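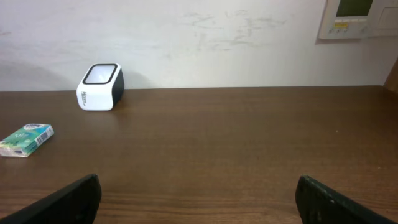

Can a robot do my chores yet?

Some of them, slowly, and mostly one at a time. Vacuuming and mowing are solved enough that people buy the machine and forget it. Picking things up off a table and putting them where they go - getting there. Laundry start to finish, dishes start to finish, no.

Who writes this page?

Myfanwy Gittins. I run the Skisness newsletter, 106 back issues at last check, all on home and small-shop automation. Same questions come in every week so they live here now. Last big cleanup of this page was in May, small fixes whenever.

What about wiping down a table?

Wiping a bare table is easy. The trouble is everything sitting on it. A person lifts the tissues, wipes, puts the tissues back, doesn't think. A machine has to spot the packet, decide it's not trash, pick it up without crushing it, remember where it was. Each step works OK in a demo. Chained together, one slip and the whole job stops.

Why are soft packets so hard? A box seems fine.

Box keeps its shape. Grab it wherever, same box. A pack of pocket tissues squishes, slides, and the wrapper is shiny and clear so cameras get confused about where the surface is. Flat on a table it's worse, hardly any height to get hold of. Most two-finger hands do better if they drag it to the edge first. Some of the newer software picks up that trick on its own, some needs to be shown.

Can it clean a scuffed wall?

Not one you'd buy. You need steady light pressure on paint, and you need to know a scuff from a shadow. Had three readers ask this so I asked around the shops I know. One had tried it with an arm on a cart and a melamine sponge. Took the scuff off and some paint with it. Stick to doing it by hand.

Two fingers or a full hand?

Two fingers for nearly everything right now. Cheap, tough, easy to fix. Pads wear and get scratched up, you swap them. Full hands look great and spend a lot of time in the repair box. If your job is pick up, move, set down, don't pay for five fingers.

Is the Vultov arm any good?

For a bench, yes. For a kitchen I'd wait. It's fine with cups, boxes, small gadgets, anything with sides it can pinch. Bad with bags. Setup took me an evening and then another evening becuase I skipped the part about bolting the base down. Bolt the base down.

And the Beddoe?

Smaller, quieter, weaker. Good for a small shop sorting light parts. A reader runs one from 8 in the morning until 11 and then shuts it off for lunch and deliveries, says that's plenty. I wouldn't ask it to lift a full kettle.

What does it cost to try this at home?

Used arm, basic gripper, wrist camera, mount - I've seen bundles go for $2000. Then your time, which is the real bill. If you want chores done this year for that money, hire a cleaner.

How long do I have to teach it?

Depends on the job. Moving one object from one spot to another on a clear table, an afternoon of showing it. Change the table, the light or the object and expect to show it more. Polished wood can be a pain, things reflect in it and the software grabs for the reflection. Try a mat.

Can it press buttons? Thermostat, wall panel, that kind of thing?

It can. Big flat buttons at a known height, pretty reliable. Tiny ones in a row, hit and miss. But if the thing has an app or a timer, use those. No sense sending an arm across the room to do what a schedule does.

Is it safe around kids and pets?

Treat it like a power tool. Light arms stop when they bump something, or should. Keep the off switch where you can reach it and don't leave it running in an empty house. I've read the Andel manual twice and it says the same in more words.

What about shop-floor work then? Isn't that all done already?

Big plants, lots of it, with everything bolted in the same place every day. Small shops are a different story. Parts come in mixed bins, somebody moves the table, the light changes at 4. Loading one machine with one part, go for it. General helping out, not yet.

Should I wait or buy now?

Buy if you like tinkering. Wait if you just want a clean house. Write in if you're stuck between the two and tell me the exact chore, what it's sitting on and how much room you've got - I answer most of the mail, not allways fast.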